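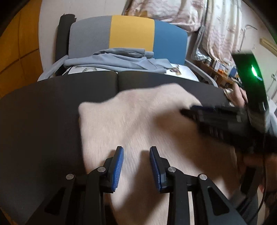

Fine-ribbed beige fabric on a dark tabletop

Home News Minutes Members Links

Bunholm Computer Users Society
Minutes of the meeting of October 30, 2020

1. Minutes of the last meeting
The minutes were read and accepted with one correction. Under item 3, the name of the backup program should be written Kaston, with K.

2. Change of office program
The society has paid 1670 dollars for the yearly license of the present office program. It ends in May. The board proposed not to renew it and to use a free office program on all 30 computers in the Plonville room. Most letters and simple tables open without trouble. The newsletter template does not keep its columns — this must be repaired by hand before the change.

The old archive was also tested. Of the files tried, 189 opened with wrong fonts or missing page numbers. The text itself was complete in all of them. It was agreed that these files will be saved also as PDF, and that the originals will not be deleted.

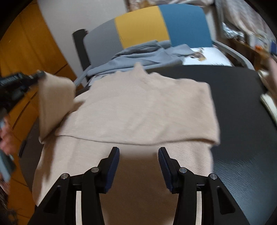
One member answered that the license fee is not the only cost, and asked how many hours the society is ready to give for teaching. At the previous change, many people stopped coming to the evening course because the menus were different. The board agreed to prepare a short printed guide first, and to keep the old program on the computers in the Chang Street room until the license ends.

Vote: 28 in favor, none against. The proposal was accepted.

3. Backups
Kaston still sends its warnings to an old e-mail address. The board will correct the setting and make one test restore before the next meeting.

4. Other matters
The price list for printing stays the same. Proposals for the spring course can be sent to the board in writing.

The meeting was closed.

Contact | © Bunholm Computer Users Society | Back to top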